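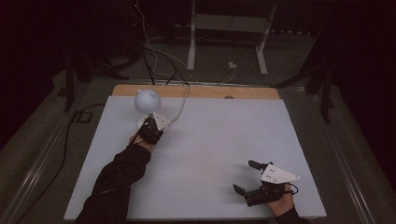 3. Placement of Shared Power Outlets on Work Surfaces

3.1 Background and terms

Freestanding outlet units have largely replaced wall sockets as the point of daily contact between office workers and the building supply. The unit considered in this section is the tower type: a round base carrying the sockets, with a cord leaving at the rear. Towers are sold for placement on the surface itself, within reach of a seated user, and they therefore compete for area with documents, keyboards and whatever work is being done. Flat strips mounted under the surface or clipped to its edge do not, and were treated separately in Section 2.

Two terms are used throughout. The footprint of a unit is the area covered by its base. The claimed area is larger and includes every part of the surface that a user avoids on account of the unit: the footprint itself, the strip crossed by the cord, and the clearance needed to insert and withdraw a plug. In earlier work at the Cairns site the claimed area was taken as a fixed multiple of the footprint. We found this unsatisfactory. Two units with the same base can differ widely in claimed area if one cord leaves toward the back of the table and the other is brought around the front.

Position is recorded by quadrant, as seen by the seated user: front-left, front-right, back-left and back-right. A unit in contact with the rear border of the surface is coded as back regardless of its distance from the user, which matters only for very shallow tables.

3.2 Survey of positions

Positions were recorded at 240 shared tables in two buildings, Skonport and Silgate, during January. Each table was visited once in the morning and once after 4 p.m., and no notice was given to the occupants. Tables carrying more than one outlet unit were excluded before the count, as were tables on which the unit had been fixed down by the facilities staff.

The back-left quadrant was the most frequent position in both buildings. This was expected for tables with right-handed users, who tend to keep the front-right area open for writing and pointing devices, but the preference was also present at meeting tables with no assigned seat. Movement between the morning and afternoon visits was small. Where a unit had moved, it had usually moved toward the nearest edge, and the cord had been left with more slack on the surface than before.

Surface covering was noted but not controlled. Many of the tables at Silgate had been fitted with a pale overlay that stopped short of the rear edge and left a strip of the original wood exposed. The overlay was introduced for reasons unrelated to this study. Its border turned out to be useful as a visible reference line for coding, and coders agreed more often on tables that had it than on tables that did not.

The coding scheme was revised once, after the first week. In the original scheme a cord was marked as crossing if any part of it lay on the surface beyond the base. Nearly every tower met this condition and the code carried no information. In the revised scheme the cord is coded by the border over which it leaves -- rear, side or front -- and by whether it lies within the half of the surface nearest the user. All tables visited in the first week were coded again from notes.
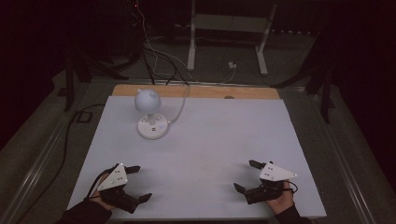
Murdo Moffat, commenting on a draft of this section, objected that exit border is a poor stand-in for obstruction. In his view a cord leaving over the rear edge may still be pulled forward whenever the unit is moved, and "the loop it leaves on the table is what people catch with a sleeve, whatever border it goes over in the end." He proposed that slack be recorded directly, as the length of cord lying on the surface.

We accept the point in part. Slack length was measured on a subset of tables at Skonport, but the measurement required the cord to be lifted, and after lifting it did not return to its earlier path. The second visit could then no longer be compared with the first. The subset was dropped from the movement analysis and is reported only in the appendix. A less intrusive method, such as laying a marked string alongside the cord, would be preferable in future surveys.

3.3 Reach and clearance

The second part of the study concerned reach. Participants were seated at a table 739 mm high and asked to insert a plug into an outlet tower, withdraw it, and return both hands to a marked line at the front of the surface. The tower was placed at two distances from this line, 240 mm and 655 mm, in each of the rear quadrants. The nearer distance approximates a unit that has been pulled forward for convenience. The farther one represents a unit left near the back of the table. There were 12 participants, all of them regular users of shared tables at one of the two buildings.

At the nearer distance most participants used one hand. At the farther distance a second hand was commonly brought to the base to hold it while the plug was pushed in or drawn out. This bracing movement has a practical consequence for clearance. The hand that holds the base needs free surface beside it, and objects standing there were pushed aside in a number of trials. A claimed area calculated from the plug hand alone will be too small for distant units.

Lewis Lamont and Damilola Lawal coded the trials independently. Disagreements were confined almost entirely to the start of the bracing movement, where a hand resting near the base could be read either as support or as a pause. These cases were settled by rule: a hand was coded as bracing only if it was in contact with the base when the plug began to move.

Orientation of the sockets had a larger effect than we had anticipated. When the free sockets faced the user, the task was completed in one movement. When they faced the rear or the side, participants either leaned forward to look or turned the unit by its base. Turning the unit dragged the cord across the surface, and the tower was seldom turned back afterward. Repeated use at a shared table would be expected to leave the cord in a progressively less orderly state, which agrees with the slack noted in the survey during the afternoon visits.

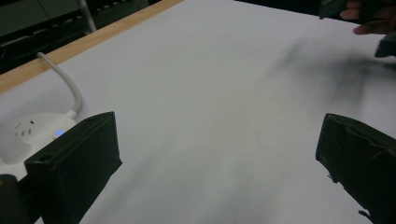
A further distinction should be drawn between sockets on the sides of a base and sockets on its upper surface. Side sockets can be used without raising the plug above the unit but require clear space on the approach side, roughly the length of the plug and the user's fingers. Upper sockets need no such space on the table. They do require that the hand come down from above, and where a column or other raised part stands on the base it limits the angle from which this can be done. Bulky adapters are affected most, and two participants chose a side socket for this reason after first trying one above.

Indicator lights were not part of the protocol. Several participants nevertheless looked at the indicator before choosing a socket and again after inserting the plug. Kirstin Sutherland has suggested that the light is used mainly as a landmark, giving the user a fixed point from which to judge how far the unit has been rotated. The present data cannot separate this from the simpler account in which users are checking that the unit is live.

3.4 Implications for table layout

The layout guide now in use at Silgate, prepared by Ikico, assigns the outlet unit a square at the center of the rear edge. The results do not support this position for single-user tables. A center unit is within equal reach of both hands, but its bracing area extends to both sides and divides the rear of the surface into two parts that are each too narrow for a document tray. A unit in a rear corner claims more area along one border and leaves the remainder undivided.

For shared tables the case is less clear. Jessie MacRitchie has pointed out that a corner position favors one seat over the others, and that the unit will be moved if the favored seat is empty. Fixing the base would prevent this but would also prevent rotation, and the sockets facing away from the seats would then go largely unused. A turntable base with a fixed cord exit was considered and is taken up in Section 5.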